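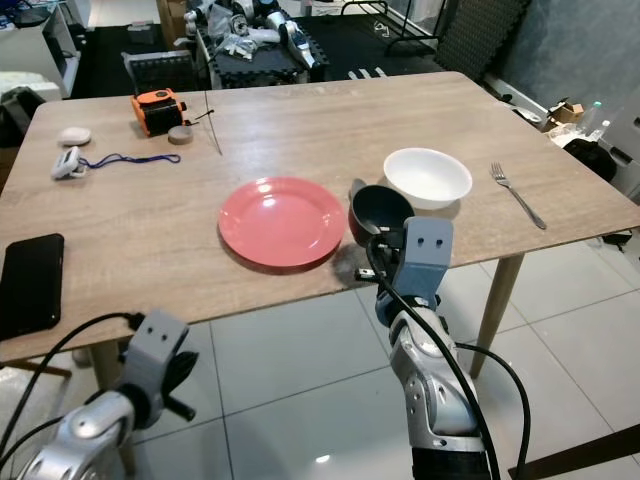 Setup and Maintenance of a Two-Arm Table Cell

Final Project Report
Pereyra Technical Institute, Department of Applied Mechanics
Submitted by: Lautaro Gaete
Project supervisor: Santosh Agarwal
Date of submission: Jun 28, 2019

1. Purpose of the Project

The department operates a two-arm robot cell for household handling tasks, in which items of tableware and cookware are picked up and put down on an ordinary table. The cell had been in service for one term when this project began. During that term the users reported three recurring faults: loss of signal from a gripper, a slow change in the resting height of the right arm, and stops caused by a cable pulling tight at the wrist. No written procedure existed for any of them, and each user had dealt with the faults in a different way.

The project was assigned the following work: to find the cause of each fault, to repair the cell, and to prepare a setup and maintenance procedure that a student with one afternoon of training could follow. Changes to the motion programs were outside its scope.

2. Equipment

The cell consists of a left and a right arm, each ending in a two-finger gripper, and a controller running the Pikar software package. The grippers are Kivex units and were bought together with the arms. Spare cables and fasteners are ordered through Brenard, the regular supplier of the department. Power and signal for each gripper run in a cable outside the arm, from the wrist back to the base.

The work table is not fixed to the robot. It can be moved when the floor is cleaned, and its position must therefore be checked before every session.

3. Condition at the Start

The cell was inspected with the power off and then operated at low speed for 30 minutes. The following was recorded.

Right gripper cable. The outer jacket was worn where the cable passed over the wrist. Bending the cable by hand at this point interrupted the signal.

Right arm, resting height. The arm came to rest 8 mm lower than the value stored in the controller. Two of the screws at the base plate were found loose.

Left arm. No mechanical fault was found. The cable had been tied too close to the wrist, and the tie pulled against the connector whenever the wrist was turned to its limit.

Gripper fingers. The contact faces on both sides carried a film of dirt. The right gripper was the worse of the two.

4. Repair Work

4.1 Replacement of the right gripper cable

The cable was replaced with a new one from Brenard. The first replacement was returned, as its connector had the wrong key position. The second fitted correctly. The old cable was kept, labeled as defective, for use in teaching.

4.2 Cable routing

Both cables had originally been tied along the full length of the arm. This looks tidy but leaves no free length at the joint that turns the most. In the new arrangement, the cable leaves the wrist in an open loop and is tied for the first time further down the arm. The loop must be large enough for a full turn of the wrist and small enough to stay clear of the tabletop when the arm reaches forward. Several lengths were tried. A free length of 200 mm gave too little slack on the right side, and the loop was made longer until the wrist could be turned from limit to limit by hand without any pull at the connector.

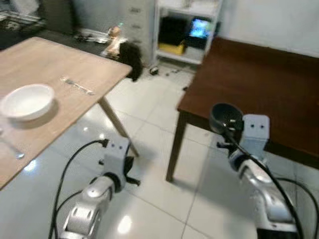 Figure 1. The cell seen from the robot's side, with the right arm holding a small black object. Black cables curve away from the ends of both arms.

4.3 Base plate and homing

The base plate screws of the right arm were removed, cleaned and refitted with thread lock. They were tightened in a cross pattern in two passes. The arm was then sent to its home position and the new values were saved in Pikar. It should be noted that Pikar does not overwrite the old home values until the controller has been restarted. This was not known at first, and one day of testing was lost to it.

4.4 Gripper fingers

The contact faces were wiped with alcohol and a lint-free cloth. Solvents stronger than alcohol are not to be used on the finger pads.

5. Procedure Before Each Session

1. Confirm that the emergency stop is pressed before anyone reaches into the working area.
2. Check the position of the table.
3. Turn each wrist by hand to both limits and watch the cable loop. If the cable touches the connector housing or pulls tight, do not start.
4. Wipe the finger pads.
5. Release the emergency stop, start the controller and home both arms, left arm first.
6. Open and close each gripper with nothing between the fingers.
7. Place the items for the task and run one cycle at low speed.

The base plate screws are to be checked every 60 hours of operation. The hours are entered in the cell logbook by the person who shuts the controller down.

6. Tests After Repair

The tests used common items, among them a small pan, a bowl, a plate and a fork. Each test cycle consisted of one pick and one placement at low speed. The right gripper held its signal in every cycle, and no cable stop was recorded on either arm. The resting height of the right arm was measured at the start and the end of each test day and remained within the limit set by the supervisor.

The fork remains difficult. It lies flat on the table, and the fingers often close above it. Mr. Agarwal reviewed the results and agreed that this is a matter of finger shape and programming, to be treated separately.

7. Open Items

A second spare cable has been ordered from Brenard and is expected in July. The left gripper cable is the original part and should be replaced at the same time, although it shows no damage at present. Marks for the table legs have been proposed but not yet approved. The logbook and a printed copy of Section 5 are kept with the controller.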